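**Ticket 1739: Stitched wounds reopening on practice tissue**

Raised by: Misar Skills Centre, Room 158
Handled by: Niltlow Teaching Materials, user support
Opened: 19 June 2020
Status: Resolved, with one item carried over
Category: Suturing / interrupted stitches

## Report as received

The Centre reports that short incisions closed with interrupted stitches do not remain closed on the practice tissue supplied in May. The edges meet when the knot is tied and separate again when the next stitch is placed. In several cases the first knot has loosened. In others the knot has held, and the thread has instead drawn through the tissue and left a small slit at right angles to the wound.

The exercise requires learners to close several separate short wounds on one piece of tissue, placing the stitches singly. The Centre has run this exercise for some time with the earlier Malý tissue and did not record the same difficulty. The black braided thread is the Fodska teaching grade used previously.

The Centre asks whether the tissue is faulty and whether the remaining stock should be withdrawn.

## Initial reply from support

The Centre was asked to provide the following before any stock was withdrawn:

- how the tissue is stored, and how long it is out of its wrapping before use
- the distance between the wound edge and the point where the needle enters
- the depth of the incisions, and who makes them
- the number of throws in each knot
- whether the affected wounds are near the edge of the tissue or at its centre

Support also asked that no further stitches be removed from the affected pieces.

## Information supplied by the Centre

Tissue is kept in a closed cupboard in its original wrapping. It is unwrapped by the instructor at the start of the session. Incisions are made by the learners themselves with a single pass of the blade, and their depth varies. The written instructions ask for a knot of 2 throws. No distance from the wound edge is given in the instructions, and learners have been judging it by eye.

Wounds across the highest part of the curve are affected more often than those lower down.

## Checks carried out

**Check A: the tissue.** Support tested 12 pieces from the same delivery as the Centre's stock. Stitches were placed at a generous distance from the wound edge and tied without strain. The tissue did not tear. Stitches placed very close to the edge drew through when pulled firmly, as would be expected. No fault was found and the stock need not be withdrawn.

**Check B: the mounting.** The Centre lays the tissue over a curved former. A wound on the outside of a curve is held open by the curve itself, and the stitches must overcome this before they can bring the edges together. The Malý tissue was used flat. The Centre had not mentioned this change in its report and confirmed it on request.

**Check C: the knot.** Two throws in braided thread are sufficient on flat tissue where there is little pull. On the curved former the first throw relaxes before the second is laid down. When the second throw was laid in the same direction as the first, the knot slipped in every attempt. A third throw, with the direction reversed each time, prevented this.

**Check D: order of stitching.** Learners were working from one end of the wound to the other. The far end therefore stayed under full tension until the last stitch, and each new stitch altered the pull on the one before it. Placing the first stitch at the middle of a longer wound gave a more even closure. For a wound short enough to take two stitches, the order made little difference.

## Cause

The difficulty arises from the curved mounting in combination with instructions written for flat tissue. Narrow bites and incomplete knots, which passed without notice on the flat surface, fail on the curved one.

## Recommended action

1. Amend the instructions to require three throws, reversing direction each time.
2. State a distance from the wound edge and have learners mark the entry and exit points before picking up the needle. Both sides should match.
3. Enter the tissue at a right angle. A shallow bite turns the edges inward.
4. Bring the edges together until they touch, and stop. Further tightening causes the thread to cut in.
5. Set each knot to one side of the wound, clear of the line of closure.
6. Cut the tails short, leaving enough for the knot to be picked up with forceps when the stitch is removed.
7. Where the curved former is new to a group, make the first wound low on the side and move to the top of the curve afterwards.

An open wound should not be pulled shut by its neighbours. If wounds are placed too near each other, stitches in one will distort the next, and a learner may take this for poor technique. The Centre is advised to plan the position of all incisions before the first is made.

## Notes on part-finished work

Closed and open wounds may be kept on the same piece for comparison. The inspection note for such a piece should record each wound separately: whether the edges lie flat or are raised, whether the stitches cross the line of the wound or sit beyond its end, and whether each knot is compact.

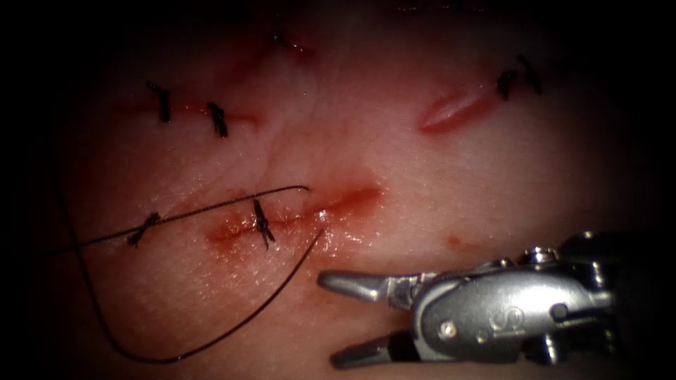
**Can a wound be stitched again after a knot has slipped?**

A wound may be stitched again if the tissue at the original needle holes has not torn. Cut the loose stitch, draw it out from one side, and place the new stitch through fresh tissue a little way from the old holes. Where a slit has formed, make a new incision elsewhere on the piece.

## Confirmation from the Centre

The Centre has repeated the exercise under the amended instructions. Wounds on the side of the former remained closed. One wound at the top of the curve reopened at its end and was found to have been cut considerably deeper than the rest. The Centre accepts the finding on the tissue and will retain its stock.

## Item carried over

The Centre has asked whether Niltlow can supply tissue with the incisions already made to an even depth. The request has been passed to the supply desk and will be answered under a separate ticket. Ticket 1739 is closed to further entries.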